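Home | Topics | Household | Members

Refinishing a tabletop in a rented flat

Mattes Böttcher
The tenancy agreement for my apartment in Mirnden requires that fitted furniture be returned in good order. May a tenant oil a wooden tabletop without written consent?

Kerstin Ehlers
Consent should be obtained first. Send the landlord a letter naming the product and allow 12 days for a reply. Keep 2 copies – one signed. 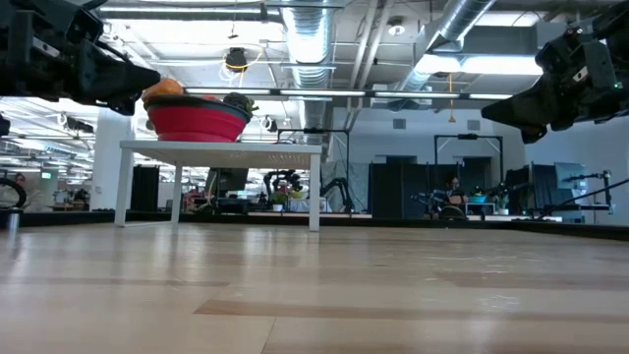
Rathjen
Mine has a glossy surface and I have never oiled it. Wipe with a damp cloth. The landlord in Sellden did not object.

Mattes Böttcher
Thank you. The letter was sent on November 9, 2019.

Contact | Terms of use | © Stodolel Community Help | Back to top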